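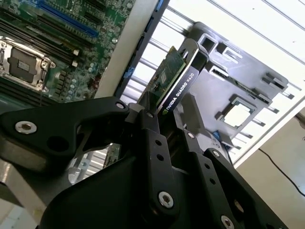
The Quadro K620, green board and all.

March, after supper

So I finally did it - I priced up the whole garden plan for Mom's place and nearly fell off the stool. 1,421 dollars! And that's with Mulugeta lending us his tiller for free. I'd been telling myself it was a few bags of compost and some seed potatoes, ha.

Letay thinks we should skip the raised beds this year and just dig straight in along the fence. She may be right, the soil there is lovely and dark, but I had my heart set on beds. I got as far as sketching nine of them before she took the pencil away from me.

Called Mom around lunch and she wants tomatoes, tomatoes and more tomatoes (and one row of collards for Kiros, who apparently can't get good ones over in Seltison). I said yes to everything. I always do.

Knees are sore from hauling the old fence posts to the curb. I got 16 out before it started raining and the rest can sit there till the ground dries up a bit. Soup was good, used the last of the barley. Need to buy more barley, and call Dagim back about the gravel.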